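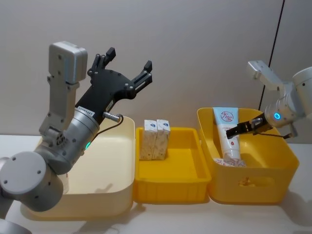
*Prukden Evening Walkers Club · members' blog · 14 December 2023*

I promised a few of you I'd write up my thoughts on walking in the cold months, and then I kept putting it off, and now it's dark by the time I've got my boots laced. So I'm at the kitchen counter with a mug of tea and my good socks on the radiator, and I'm finally doing it.

When I joined the club in July I thought I was a fair-weather walker and always would be. I'd come out for the long light evenings, chat my way around the reservoir, and be home in time to water the tomatoes. I fully expected to hang it up when the clocks changed. But I missed one week in the fall and felt so grumpy about it that I came back the next week in two sweaters and a hat with a hole in it, and I haven't missed one since (well, one, but that was the stomach thing).

The Kusow loop is my favorite this time of year. It's only 7 miles and most of it is on the old rail bed, so even when it's pitch dark you aren't going to turn an ankle. There's that long straight piece after the second bridge where everybody goes quiet for a bit. I used to think it meant people were tired. Now I think we're all just listening to the gravel, and I look forward to it all day at work!

The Maser Hill route is another matter. I love the view from the top, with all the porch lights down in the valley, but the north side stays icy long after everything else has melted, and last week it was 21 degrees when we set out. Please bring the slip-on spikes if you have them. If you don't, there's a spare pair in my trunk, size medium, a little rusty.

A few people have asked what I wear. It's nothing fancy. A thin wool layer, a sweater, and the windbreaker my sister handed down to me, which is a terrible shade of mustard and has outlasted three better jackets. I start out cold and I'm always warm by the first gate. Mittens over gloves, every time, and I will argue with anyone about that.

I also carry too many snacks. The ginger cookies you all keep asking about are my grandmother's recipe, and the trick is to pull them out at 10 minutes even though they look raw in the middle. Let them sit on the pan. They keep for a week in a tin, or so I'm told.

We'll do Kusow again next time, meeting at the Mokgethi Bakery parking lot at 6:30 like usual. They've said we can keep using the back row as long as we leave the spots by the door free. Bring a headlamp and check the batteries before you leave the house, which I say as the person who walked the last mile in July holding on to somebody's backpack strap.

I still want to write about the spring trip, but my tea's gone cold and the socks are dry.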